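Zevlow Media Watch
08/06/2023

1/ OK, I've been sitting on my hands all weekend waiting to talk about this. The Stivham records are out! All 1,577 pages of them, and if you care at all about who decides what makes the local news, clear your evening.

2/ Quick catch-up for new followers. Balier owns the morning paper, the news radio station and the evening newscast in Stivham. Last December all three went very quiet on the Hedegaard bridge contract, the biggest thing the city has signed in years.

3/ I asked why at the time and got a form letter. A nice form letter! It thanked me for being a loyal viewer. So I filed a records request with the city, since the city's half of any conversation with a newsroom is public.

4/ What I was hoping for was maybe a few calendar entries. What came back includes 55 emails between the mayor's press office and editors at Balier, and they talk to each other like people who never expected to be read.

5/ My favorite so far (page 212 if you're following along): the press office asks whether the bridge story "has to be a this-week thing." The reply comes in under ten minutes. "Doesn't have to be a this-month thing."

6/ I read that one out loud to an empty kitchen. Then I read it again.

7/ Now, I want to be fair here. Editors hold stories all the time, and plenty of those reasons are good ones: a source gets cold feet, a number doesn't check out, the lawyers want another look. I've held stories myself and would do it again.

8/ But in these emails I can't find any of that. No one asks for a correction. No one questions the cost figures. The whole discussion is about timing, and the timing they keep coming back to is the council vote.

9/ Several of you asked if the reporters were in on it. From what I've read so far, no! Page 640 has a reporter asking for the third time when the piece will run. Somebody did the work, and it sounds like good work. I would love to read it. 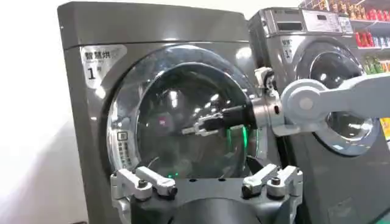
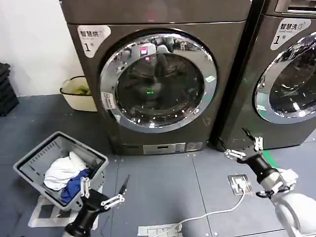
10/ How to read along. The whole set is up on the Zevlow site as one big file, and I've also split it into 5 smaller ones so it won't choke your phone. Start with the second file. The first is mostly parking invoices (I read them so you don't have to, but you're welcome to).

11/ If you spot something, send me the page number and a line on why it matters. Please don't send screenshots with no page number, I beg you. I lost most of an hour last night looking for one paragraph.

12/ And please don't go after the people named in the emails. Some are junior staff who were cc'd on everything and wrote nothing. I've asked both offices for comment and I'll post whatever they send, in full.

13/ Update! Balier sent a statement. It says "editorial decisions are made independently by experienced journalists" and that the bridge story "remains in development." It doesn't mention page 212. I wrote back and asked about page 212.

14/ The mayor's office says it is reviewing my questions. They've had them since before the file went up, so I'm hoping for something by the end of the week.

15/ Also, we crossed 1,000 subscribers while I was typing this thread, which is wild to me. Thank you! That money pays for records fees and the scanner, and the scanner is having a rough summer.

16/ A few people asked whether this works in other towns. Yes, please try it. Ask for emails between your city's press office and any news outlet, name the dates, name the subject, and keep it narrow. I'll put my request letter up so you can copy the wording.

17/ Next up is the attachments. There's a spreadsheet called "coverage wish list" that I have only skimmed, and I'm making a fresh pot of coffee before I open it again. More tonight.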